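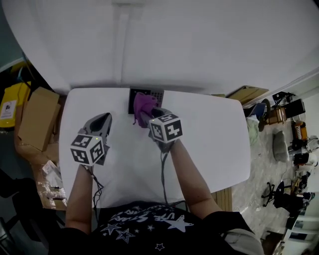

My towels felt better when I was broke and used half the soap, one reader wrote to us in May, after we asked what people wanted to know about doing laundry at home. She had moved into a house with her own washer, bought the big jug of detergent and a bottle of softener, and within a year every towel she owned had turned stiff and stopped drying anything.

Ours was a short call for letters and we expected questions about stains. Most of the mail was about towels. They smell a little sour when they get damp. They scratch. They push water around on your back. People had thrown out whole sets and bought new ones, and the new ones went the same way.

We took those complaints to Cartwright, where the Cakero laundry has been washing towels for motels, gyms and two swim clubs since before most of its customers had a machine at home. The building is a long brick shed behind the feed store. The day shift starts at 4 in the morning so the motel loads can be out on the truck before checkout time. Cakero handles nearly 2,000 towels on a busy summer day, and the same towel may come back through the door several times a month.

The first thing you notice there is how little goes into the machines. The detergent is measured by a pump, and the people who run the floor say it is set lower than most visitors expect. Too much soap doesn't rinse out. It stays down in the loops of the cotton, where it dries, holds on to body oil and gives the towel that waxy feel. The next wash adds another layer.

Softener is worse. Cakero doesn't stock it for towels at all. Softener works by leaving a coating on the fiber, and a coating is fine on a bedsheet, where all you want is something smooth. On a towel it gets in the way of the water. Many of the readers who wrote in had tried to fix a stiff towel by adding more softener, and they had the stiffest towels of anyone.

A towel that has reached that point can often be brought back. The laundry's method is plain. Wash it in hot water with no product in the drum. Look through the door partway in, and if there are suds, they are coming out of the towel. Run it again until the water stays clear. For old hotel stock this can take 3 washes. Then dry it all the way.

Hard water makes the job slower. Cartwright sits on limestone and the tap water leaves a white crust on everything, so Cakero runs its supply through a softening tank. At home, a cup of white vinegar in the rinse will loosen some of the mineral. Don't mix it with bleach, which makes a dangerous gas, and don't use it every week, as it can be hard on the rubber parts in some machines.

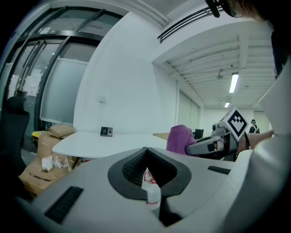
A purple towel and a white bottle with a red label.

Color matters less than people think. The motels all order white, mostly so they can bleach. One of the swim clubs orders dark towels so members won't carry them home by mistake, and those last about as long as the white ones do. The dye does shed at first. A deep color should be washed alone until the rinse runs clean, and kept away from face products with peroxide in them, which will leave pale orange spots that no wash will take out.

How a towel is made counts for more. Firnholm, a mill a half day's drive north, weaves the line that Cakero's motels buy, sold under the name Jallutus. It isn't a thick towel. In the store it would lose out to almost anything on the shelf next to it. The mill's view is that store towels are built for the hand of the shopper, with long, loose loops and a finish that washes away. The Jallutus has short loops packed close together and a double-stitched hem. It feels thin and a bit dull when new, and it gets better over the first dozen washes as the cotton opens up.

Thin towels also dry faster, and drying is where the sour smell comes from. A thick towel folded in half over a bar in a small bathroom may still be damp in the middle the next morning. Do that for a week and it will smell however well you wash it. Spread it flat on a wide bar. Hooks are handy for children, but they bunch the cloth. If the room has no window, leave the door open after a shower.

Then there is the dryer. The shift crew at Cakero takes towels out while they are hot, gives each one a hard snap to lift the loops, and folds it right away. They don't use dryer sheets. Left to bake, cotton turns brittle, and the gray fluff in the lint trap is the towel itself going a little at a time. Line drying is easier on the cloth but leaves it stiff, so some of the staff hang their own towels at home and give them ten minutes of tumbling at the end.

As for how often, the general advice at the laundry is to wash a bath towel after 3 uses or so, and a hand towel sooner, since everyone in the house is wiping on it. Gym towels go in the same day. Leave room in the drum. A packed machine can't rinse, and most of the trouble in our mail starts there.

The reader who wrote in May has since cut her detergent to a couple of spoonfuls and given the softener to a neighbor. Two of her old towels came back after several hot washes. The rest are in the garage, where she uses them on the car.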